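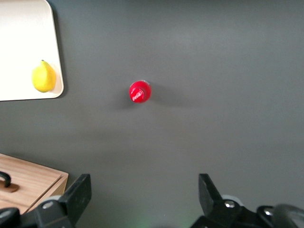

Okay, hi everyone, can you hear me at the back? Good. I'm Yasaman, and I'm going to talk about what to do with a table when you haven't got much to put on it.

(Wait for the door to close. Fung-ping has the handouts, 2 pages each.)

So at the Salomthorpe workshop in May we gave people a dark gray table and let them loose. White tray, a lemon, a bottle with a red cap, a light wooden box. That sort of thing! And everybody wanted to line it all up in the middle like a store display.

Try the tray in a corner first. A white tray on dark gray already shouts pretty loud, so it can sit way off to the side and you'll still see it from the doorway. Then the lemon goes on the tray, close to the rim – I love it there, it looks like somebody just put it down. Yellow on white on gray. You don't need flowers.

The bottle I'd stand by itself, with plenty of bare table next to it. Look at the long shadow you get with light coming in from one side. I used to fight shadows (my old place on Zapata had one awful window) and now I leave room for them.

Wood is my cheat. A pale box with some grain in it warms up all that gray, and you can hide your keys inside if it's your own hallway.

(Skip the price part if we're running late. Budget was 100 for the whole table, tray included.)

Fung-ping is going to pass around the fabric samples now, and then I'll take questions until the coffee comes.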